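# Clitine Tabletop

Hi! You've found the README for Clitine Tabletop, a set of 378 short recordings of everyday stuff being moved around on a table. I put it together because I wanted a small set that fits on a laptop and that I could look through from start to finish in one weekend (I did, with a lot of coffee).

## What's in it

Each recording has video from a chest-worn camera, a one-line instruction like "put the toothpaste next to the notepad", and a text file listing the objects. Everything is in two folders:

- `lirton/` – the first batch, one object moved per recording
- `bulesach/` – the second batch, where the instruction can involve two objects

The names are the rooms I recorded in, so don't read anything into them. Frames are stored at 20 per second.

## How I set things up

Most layouts start with a loose row near the back of the table and one item pulled forward. I kept the felt cover on for every recording in `lirton/`, and I stuck with things you'd find in a kitchen or bathroom cabinet: a water bottle, a toothpaste tube, a small cardboard box, a plastic container.
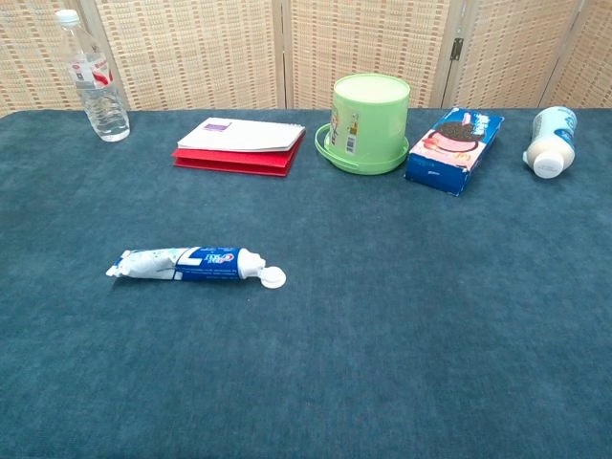
I shuffled the order between recordings by hand, which means it's less random than I'd like. Bottles get laid on their sides now and then – please keep those in, they're the ones my first model got wrong most often. If you train on `lirton/` only, expect trouble with anything that isn't teal underneath.

## Known problems

Labels in `bulesach/` were typed late at night in April and there are typos. "Notpad" is a notepad. I've fixed the ones I found. Clear plastic is also hard to outline, so treat the masks for it as rough guesses.

## Using it

Run `python unpack.py --all` and give it roughly 700 MB of free space. The loader borrows its folder layout from Van Dusen, my older set, so scripts written for that one should work after you change the path.

Found a bad label? Open an issue with the recording number and I'll get to it!

Contact: use the issues page | © Clitine Tabletop | Back to top
2 comments · 20 shares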